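# Gripper width jumps closed in the log while the fingers are holding cloth

**Kadri Kalniņš**, March 15, 2024

I'm processing demonstrations recorded with a hand-held parallel gripper, fisheye lens above the fingers, no encoder on the jaws. Finger width is recovered from the video and written to the log at frame rate, next to the camera pose. The tasks are garment handling on a bed: pinch, lift, straighten, release.

On rigid objects the width channel is clean. On cloth it is not. When the fingers close on a single layer, width goes to the closed value and stays there, so a grasp on fabric and an empty close produce the same number. My segmentation script labels both as "closed, empty" and drops the episode. Lowering the threshold only moves the problem. 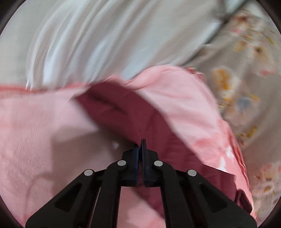
The segmentation rule is the simple one from the Pinura tools:

```
holding = closed_cmd and width > w_min
w_min = 2 # mm
```

With `w_min` at 2 I lose most thin linings and keep most seams. With `w_min` at 0 I keep everything, including the closes where the operator missed the fabric. I have 1000 episodes and would like to avoid labeling them by hand. Is there a standard way to get a holding signal without adding hardware? The trained policy will run on an arm with the same fingers and the same lens.

---

**Uldis Juška**

Just set w_min to 1. Worked for me on towels.

> **Kadri Kalniņš:** Tried it. It trades one error for the other. Lining fabric compresses to less than the noise in my width estimate.

---

**Oranuch Chaiyaporn**

Width is the wrong variable for this. A thin layer between two compliant pads has a thickness below your measurement noise, so no threshold on width separates the classes. You need motion of the cloth relative to the fingers.

The fingers are fixed in the camera image apart from their opening, so a static mask for each width bin is enough to remove them. After that:

1. Rectify the fisheye image around the fingertips. Don't rectify the whole image, the periphery is useless for this and costs time.
2. Take a small patch just beyond the pads, and a second patch well off to the side on the background cloth.
3. Compute optical flow on both over a window of 30 frames starting at the close event.
4. Held cloth moves with the gripper, so flow in the near patch goes toward zero in the camera frame while the far patch follows the camera motion. On an empty close the two patches agree once you account for depth.

The score is the difference between the two flow magnitudes, normalized by camera speed from your pose track. If camera speed is near zero, return "unknown" and extend the window. Don't force a binary label there.
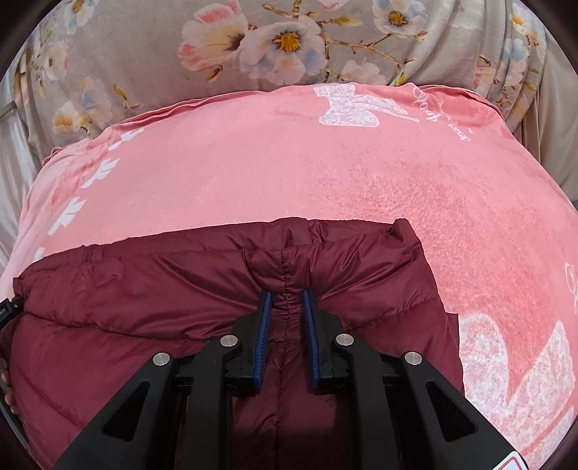 Thick material is the case your current rule already handles. I would keep the width test as a first pass and run flow only on episodes that fail it:

```
if width > w_min:
 label = "held"
elif speed < v_min:
 label = "unknown"
elif flow_ratio < 0.4:
 label = "held"
else:
 label = "empty"
```

Here `flow_ratio` is near-patch flow over far-patch flow. The 0.4 is from my data and you should fit your own. Hand-label a small set first and plot the histogram. If it isn't bimodal, check the pose track before touching the threshold.

Two failure modes:

- Motion blur on fast lifts. The flow in the far patch collapses and the ratio goes up for the wrong reason. I reject windows where the Laplacian variance of the far patch falls under a fixed value.
- Pulling a seam on a garment that is lying flat. The whole garment slides with the fingers and the far patch, if it lands on the garment, moves too. Choose the far patch from a segmentation mask, or use several patches and take the maximum.

> **Kadri Kalniņš:** The second one will affect me, the garments are often larger than the clear area around them. What do you use for the mask?
>
> **Oranuch Chaiyaporn:** Nothing clever. Eight candidate patches on a ring, drop the ones under the finger mask, take the maximum. A learned mask was slower and failed when the garment and the blanket were close in color.

---

**Jayson Buenaventura**

Adding to Oranuch's post, check your time alignment before any of this. We had a constant offset between the width channel and the pose channel in the Šimkus export, and the close event landed well before the lift. Every flow window started on a stationary gripper and came back "unknown." Cross-correlate the width velocity with something visible in the video, fix the offset, then rerun.

Also keep the empty closes. A missed pinch followed by a second attempt is useful training data if it is labeled as a miss. Dropping those episodes teaches the policy that closing always succeeds, and it will lift with nothing in the fingers.

> **Kadri Kalniņš:** There was an offset. I reran 700 episodes with the corrected times and the ratio histogram has two separate peaks, with the cut at 0.35 for my data. The remaining unknowns are nearly all short episodes where the operator pinches and releases without lifting. I'll label those by hand.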